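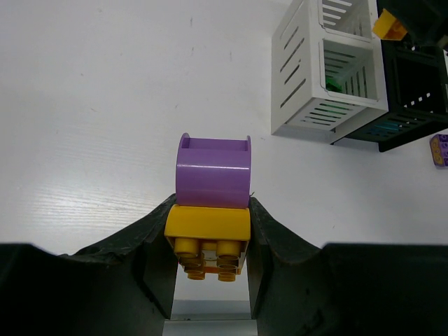
Come and sort toy bricks with us at Gidier

We are looking for families, grandparents, students and anybody else with a free hour to help us work out how people really put away building bricks. If you have ever knelt on the rug at the end of the day, wondering whether the purple arch goes in with the yellow ones or gets a basket of its own, then you are exactly the sort of person we would love to meet!

The study is called Jarnis, and it is run by Solange Gagnon and Hervé Fleury from our upstairs room on Paterson Street. We want to see which bricks people keep stuck together, which ones they pull apart first, and what makes a box easy or annoying to drop things into.

What you would be doing

You sit at a table (or stand, some people prefer it) with a heap of big chunky bricks and a couple of small slatted boxes, and you tidy up in whatever way feels natural. Then we change something, such as where the boxes stand, and ask you to do it again. Afterward there is coffee and a chat with Solange, who will want to hear all about how you do it at home.
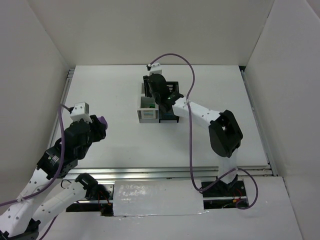
The white box and the black box, side by side on the white tabletop.

Who can join

Adults of any age, and children from 5 up if a grown-up stays with them. Children of 7 or older may do a session of their own if they like, with you sitting nearby. We are especially short of left-handed people, so please do tell your left-handed friends.

Each visit lasts 2 hours including the break, and we ask everyone to come for two visits, the second one in April. We cover your bus fare both times, and children get to pick a small set of bricks to take home.

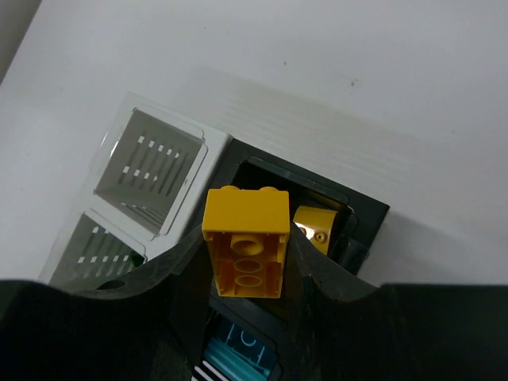
You don't need to be neat, by the way. Some of our favorite sessions so far have been with people who toss everything into one box upside down and call it done, and we learn just as much from them as from the careful sorters.

How to sign up

Call the front desk and ask for Elba Alarcón, or leave your name and a good time to reach you on the sheet by the door. Please let Elba know if you need the elevator or a higher chair.

Posted 12 December 2024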